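How I rescue old photos with a quick contact sheet

By Leonora Rivera
Thursday, May 14, 2026
14 shares | 2 comments

I had 200 pictures from one wet April weekend in Ritimthorpe and couldn't face any of them. So I made a contact sheet, and now I do it for every old folder!

Copy the folder first (always work on the copy), then shrink everything so 24 fit on a page. Print it – yes, on paper – and leave it on the kitchen table overnight. 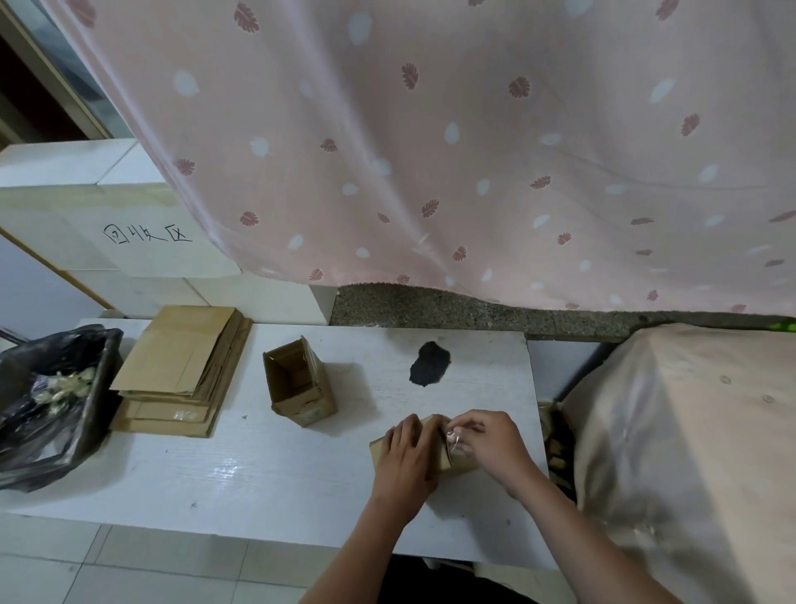
Next day, go round with a pencil and circle anything you stop at. Don't think about focus or crooked horizons yet, you can straighten those later. I circled 63, which was far too many, so I went round again in red.

Open only the red ones, full size, and fix the brightness before you touch the colour.

Last updated: 2 days ago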